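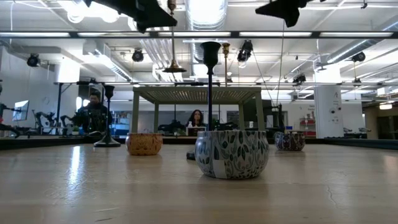
Decorative tins
By Kha Đào
Last revised in March

A decorative tin is a small metal box with a lid, made to be looked at as much as to keep things in. Most are sold full (biscuits, tea, sweets, a candle) and then go on to have a second life that is far longer than the first one. I've written this entry for our household collectors' pages because I have 105 of them and my sister says I might as well be useful about it.

Names

In Britain people mostly say "biscuit tin" or "tea caddy" whatever is inside. Dealers like "fancy tin" or "litho tin", the second being short for lithographed, meaning the pattern was printed on the flat sheet before it was bent into shape. I say "tin" for all of them. Strictly speaking very few are made of tin. They are thin sheet steel, and the tin is only a coating to keep the rust off, when there is any coating at all.

Shapes

Square and oblong tins stack well and round ones don't, or not if they have domed lids. Round tins come in two main families. The straight-sided sort is a plain drum, with a strip of metal wrapped round and joined at the back. The bulging sort, which I think of as the pumpkin shape, has sides that swell out in the middle and tuck in again at top and bottom. These are harder to make and much nicer to hold, and they are the ones that candle makers love. They are also a nuisance to dry, but I'll come to that.

Sizes are a muddle. One maker's small is another's medium, and a seller's measurement may be taken across the lid or across the fattest part of the belly. Always ask which! I once bought a lovely one for a particular gap on the landing shelf and it was out by the width of my thumb.

Patterns

Paisley and leaves are everywhere, usually in blue and green on a white ground, and they suit a big rounded tin because the curves of the pattern go with the curves of the sides. Speckled and mottled patterns in tans and oranges are quieter and hide scratches wonderfully. Then there are the dark ones, deep purples and reds and blues with a bit of something paler picked out on top. A dark tin looks its best next to a light one, so if you are putting three together I'd have one of each sort, in different sizes, with the biggest nearest the front. Some people line theirs up in order of height like a school photograph. I can't do it.

If you want to show them on a table, give them something tall for company. Black candlesticks are very good for this – one tall and one short, with the tall one standing behind the largest tin. Pale wood underneath lets the colours do the work. I tried mine on a patterned cloth for a whole winter and you couldn't see where the tins stopped.

Makers and lines

The ones I know best are the Magyar range, which was sold through gift shops and ran to 438 patterns if you believe the last catalogue. I don't entirely, as several are the same leaf border in a different colour. Magyar lids fit tightly and squeak. Zoltby tins are lighter, with a rolled edge at the base, and the early ones have a pattern number pressed into the underside. Number 1467, a dark one with a berry border, is the one everybody asks me about and no, I haven't got a spare. Treltex made plain drums for tea merchants and only went in for decoration late on. Their printing is a bit fuzzy but I'm fond of it.

Labels and marks

Many tins carry a stuck-on label low on the side or underneath, with the scent, the blend or the price on it. Whether to take it off is an old argument. I leave them if they're whole and remove them if they've gone brown and crispy. Warm (not hot) water on a cloth, laid over the label for a few minutes, will usually shift the paper. The glue left behind comes away with a drop of cooking oil on your fingertip. Go gently, as some inks lift with the glue, and try it on the bottom first.

Cleaning and care

Never put one in the dishwasher. Wipe with a damp cloth, dry with another, and leave the lid off overnight somewhere warm. Bulging tins need longer because water creeps into the seam at the bottom and sits there. If the seam has started to rust, a tiny rub of wax helps slow it down – the Fisteck paste in the flat pot is the one I use, mostly because I bought seven pots when the hardware shop was closing.

Keep them out of strong sun. Reds fade first in my experience and blues hang on. Dents in the side can sometimes be eased out from the inside with the back of a wooden spoon, but dents in the rim are there for life.

Uses

Buttons, obviously. Also tea lights, seeds, foreign coins, sewing machine feet, birthday candles, the good elastic bands. I wouldn't keep loose food in an old one without lining it with greaseproof paper, and I wouldn't keep food at all in one that has held a candle. The smell never really goes. My shortbread tasted of fig blossom for most of a year before I gave in and moved the paper clips into that tin instead.

See also: tea caddies; candle jars; button boxes; hinged lids and how to mend them.

Contact the editor | © Kha Đào | Back to top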